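I caught Ulla Sæther on a Saturday morning, which at Bondside is when the tables get wiped down and the cloths get sorted. She handed me a stack before I'd even got my coat off, so we talked while we folded (well, she folded, I made lumps).

Ulla has looked after the workroom for eight years now, and she has opinions about cloths. "People grab whatever's closest and push the crumbs around," she told me. "Shake it out first! Then fold it in four, and you've got a clean side every time you turn it."

The shelf behind her holds up to 200 of them, all washed on site. I asked if she had a favorite and she laughed at me. "The thin ones. They dry overnight. The thick ones from Pichler are lovely, but they're still damp on Monday."

And the white tabletops? Those were her idea too. Gion Trummer wanted dark gray, and the two of them argued over it for three weeks – very politely, she says. "On white you see every thread and every drop. Gion calls that a problem. I call it knowing when you're done."

A pale green cloth crumpled on a white top is a pretty common sight at Bondside, folding lessons or no folding lessons.
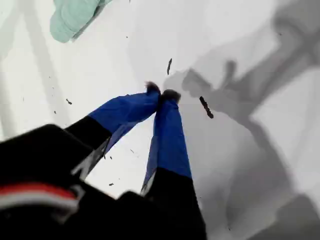
What goes in the wash

"Warm water, half the soap you think you need, and no softener," Ulla said. "Softener makes them slide over the water." I went home and threw mine out.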